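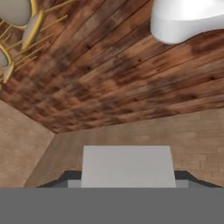
I've spent most of this week up to my elbows in the Nikley, and since two people have emailed asking what looking after a robot arm involves day to day (hello, and thank you, I had no idea anyone was still reading), I thought I'd write this one up while it's fresh.

For anyone new, the Nikley is the small arm on the bench at work. It has a twin in the simulator, Sultero, and whatever we do to one we do to the other, or we're supposed to. In July the real one had its wrist joint out for a new bearing. Weidong Duan did the fiddly part, I passed him things and lost a washer. It all went back together nicely and felt lovely and smooth by hand, and then we powered up and got fault 1877, which in the manual is "reference mismatch" with no further comment. Thanks, manual.

What it means is that the controller has a stored idea of where zero is for every joint, and the wrist no longer agreed with it. You take a joint apart, the ring with the zero mark goes back a hair round from where it was, and there you are. The cure is to set the zero again, which I'd never done on my own.

My way of doing it (yours may differ, and if you have a Gonik controller it will definitely differ!):

Clear the bench. Properly clear it, mugs too. Put the controller in slow mode and leave the stop button where your left hand falls. Jog every joint to its scribed line by eye, wrist last, then fit the setting pin. If the pin needs pushing, you're not on the line, so back off and come at it again from the same direction each time, or the slack in the gears will have you going round in circles all afternoon. Ask me how I know. Then store the zero, take the pin out (PLEASE take the pin out) and power cycle before you move anything.

I did that three times before I was happy. The third time I ran it down to the test block, 460 mm out from the base, and the fingers closed square on it. I did a small dance. Lama Najjar saw the small dance.

So that was the real one sorted, and I went off to put the new numbers into the twin feeling very pleased with myself. That's the bit I got wrong. I typed the wrist offset in with the sign flipped, started the check routine, opened the view from the wrist and found myself admiring the ceiling. It's quite a ceiling, I'll give it that. Long reddish-brown planks, bits of a gold chandelier up in one corner and a white pendant lamp poking in at the other, and the back of the gripper along the bottom pointing merrily up at it all. I've been using that room for months and couldn't have told you it had a chandelier.

I sat there for a good while blaming the room file. Then I blamed the camera mount, and took the mount settings apart line by line and put them all back as they were. Lama came over with her tea, looked at the numbers for as long as it takes to swallow a mouthful and said "is that meant to be a minus?" Reader, it was not.

With the sign put right I ran the check again and the gripper went down to the table like a good'un. I've now got a sticky note on the monitor that says SIGN in capitals, and I've added a line to our setup sheet so that whoever does it next has to write the offset down from the controller screen before going anywhere near the keyboard. Weidong wants the twin to read it straight off the controller, and he's right, but that needs the newer Kuipers cable and we haven't got one yet.

Other jobs while I had the covers off: wiped the old grease out of the elbow and put fresh in, swapped a cable tie that had gone brittle, and gave the finger screws a nip up. One of them was looser than I'd like. I've put a dab of paint across the head so I can see if it creeps.

Next on the list is the base joint, which has started making a ticking noise when it turns left. Only left. If you've met that one before, do leave me a comment, and I still haven't found the washer.

Shared 3 times | 2 comments

Contact me | © 2020 | Back to top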